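Gripper Comparison Working Group
Minutes of the meeting held in the small meeting room, Sallton building, May 2019

Present: five members of the group, plus one from purchasing for items 1 to 3
Apologies: two, one of them received during item 4

1. Minutes of the last meeting

Agreed, after the word "promising" was removed from the paragraph on the Leckie pads.

2. Matters arising

2.1 The label printer has been found. It was in the drawer marked Label Printer.

2.2 The request for a second bench camera was turned down. The group was invited to apply again in July using the correct form. The group had used the form it was sent.

2.3 The cable covers for the floor are still on order. Members were asked to keep stepping over things in the meantime.

3. Hand-held grippers: Tivedska against Wunska

3.1 The comparison set by the last meeting is complete. Each pair was used for 400 attempts on the book task: pick the book up from the table, turn it, and put it in a slot of the file rack. Two operators shared the work and swapped at lunch.

3.2 The Tivedska pair dropped the book 7 times. The Wunska pair dropped it 62 times. The member who had recommended the Wunska pair asked for it to be noted that they are much lighter. Noted.

3.3 There was a long discussion of what counts as a drop. One view was that a book which slides down and arrives in the correct slot has been placed. The other view was that it has fallen with good luck. The chair ruled that it is a drop. The 62 stands.

3.4 Purchasing asked whether a cheaper book would help. It was explained that the price of the book is not the difficulty. The hard cover is smooth, and the fingers have to get hold of a thin board edge lying flat on a table. Purchasing asked whether the book could be stood up first. It was explained that this is most of the task.

3.5 Operator comfort. Both operators preferred the Wunska pair for the first hour and neither of them preferred anything after that. The Tivedska trigger is stiff. A softer spring has been promised by the supplier, with no date.

3.6 Agreed: the Tivedska pair to be used for the next round. The Wunska pair to be kept, charged and in its box, with all of its screws.

Purchasing left the meeting, taking the biscuits she had brought.

4. Finger padding

4.1 Foam was the choice of this group in the winter and the group was reminded of this. It grips well when new. The log shows the first complaint of tearing at attempt 191, in the operator's own words, which have been tidied up for the file.

4.2 Three replacements were put forward: thicker foam, a ribbed rubber pad from Leckie, and the same foam with tape round the edges. The tape was supported by everyone who would not have to fit it.

4.3 The Leckie pad was passed round. It is well made and smells strongly of tyres. One member asked whether it would mark the book covers. Nobody knew. A test on an old catalogue was agreed.

4.4 It was pointed out that new pads halfway through a round would make the two halves impossible to compare. After some silence it was agreed to change pads only between rounds, and to write down when it is done — on the sheet, and in ink.

5. Finger camera

5.1 The wrist view was judged good enough for lining up on a corner. Glare off the varnish was raised again. Suggestions were a matt cloth over the table, moving the lamp, and drawing the curtains further. The cloth was rejected, as the book would then be picked up with some of the cloth.

5.2 Exposure to be fixed by hand at the start of each session and left alone. The controller currently sets it by itself and changes its mind when a hand goes past.

6. Any other business

6.1 The operators asked for a chair of the right height. The chair of the meeting took this to mean him, briefly.

6.2 The book has now been read by all members able to read it. A second title was requested, of the same size and weight.

Actions

Pad test on old catalogue: hardware
Chase Tivedska for the softer spring: hardware
Fixed exposure setting written into the start-up sheet: software
Resubmit camera request, correct form: chair
Second book: whoever passes a bookshop first

Next meeting to be arranged once the room booking system is working.

Attachment to items 3 and 4
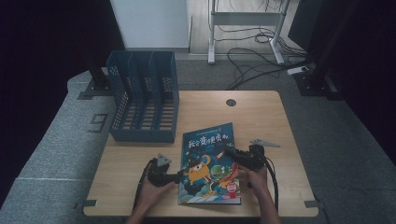
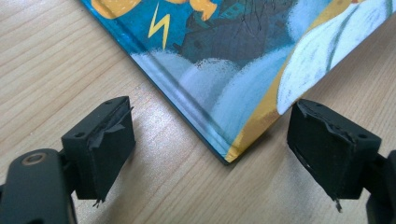 Book task, table view (first) and finger view with the foam pads (second).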